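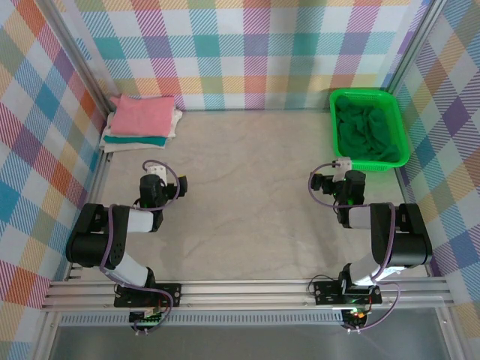

The Zererlow cell, with the basket on the right and the folded stack in the back left.

7 min read
Search this site Search

Zererlow: two-arm shirt folding from a messy basket

Hi! Thanks for finding this. Zererlow is the cloth-folding dataset I put together with Pieter Kekana at Fladberg, and this README is my attempt to write down what's in it before I forget. It started in May as a side branch of Oron (our older towel-only set) and then got big enough that it needed its own name.

The task is one long episode: take a garment out of the basket, spread it on the floor of the cell, fold it, put it on the stack. We had 93 episodes after the first pass and stopped at 182. Every one was teleoperated by me or Pieter. He's the faster folder, I'm the more patient one, and you can see it in the episode lengths (sorry, I never balanced them).

What we wanted to know was pretty narrow. If you train one policy on whole episodes and another on the same episodes chopped into stages, does the chopped one recover better after a bad grasp? In our hands it did, mostly in the spreading stage. For the final fold I couldn't tell them apart, and I'd rather say that than squint at the plots until they agree with me. 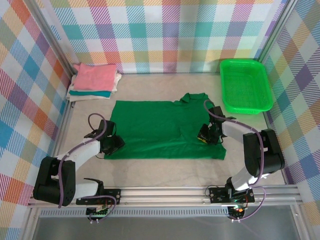 Green polo laid out flat, both grippers over it.

Stage labels

There are four: pick, spread, fold, place. I labeled them by hand and Ankica Lazarević went over all of them again. Where we disagreed we kept both labels, so look for the second column in stages.csv before you assume there's only one. Spread is the fuzzy one. I end it when the garment stops changing shape, she ends it when the grippers let go.

What's in an episode folder

- video from the fixed camera and from the wrist cameras
- joint positions and gripper commands for both arms
- stages.csv
- notes.txt, which is me grumbling, but do read it

Known problems

Roughly 7 episodes have a timestamp jump partway through. They're listed in bad_times.txt and the Makhubela loader skips them by default. Collars are hard for every policy we tried, and a fold that looks fine from the front camera can have the collar tucked under, so please don't score from that view alone. Version 2 of the labels fixes a swapped left/right in the place stage; if you grabbed the set early, pull it again!
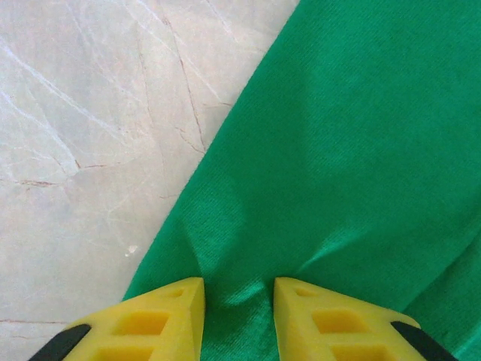
Can I train on just the wrist views?

You can, and the loader has a flag for it (views=wrist). Our wrist-only policy did okay at grasping but kept losing track of where the stack was, so I'd add the fixed camera back in for the place stage.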